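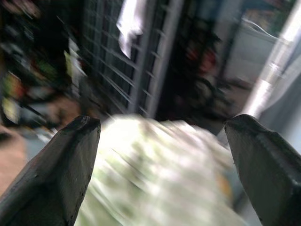 **Field Trips / Equipment Shopping**

So I finally made it out to the Wuker open day in Brukbridge on 10/8/18, budget sheet in my bag and way too much coffee in me! We have money for one arm next year (maybe two, if the January numbers are kind), and I wanted to see one working before I put my name on anything.

Hamdia Wolde took our group through. I liked her right away because she let us ask about prices first. The arm itself is $21,000, okay, fine, we knew that. What I hadn't written down was the gripper, which is quoted separately, and the fingers, which count as wear parts. Look at the scuffs on those dark gray ones, and the little nick on the left. I'm putting in for two spare sets.

The other thing I kept asking about was the wrist camera. Pale green and white stuff between the fingers comes out as one big streak when there's motion, and I want to know what a better camera adds to the bill. Hamdia is sending me a quote for that, plus the Sisay software license, which renews every 11 months (who picked 11?).

Delivery is about six weeks. Training is extra, travel is extra, and the Mandorska stand we saw in the brochure is extra too, grr.

Lunch was good, parking was terrible. I still need to call them back about leasing, and somebody has to measure our back door before we order.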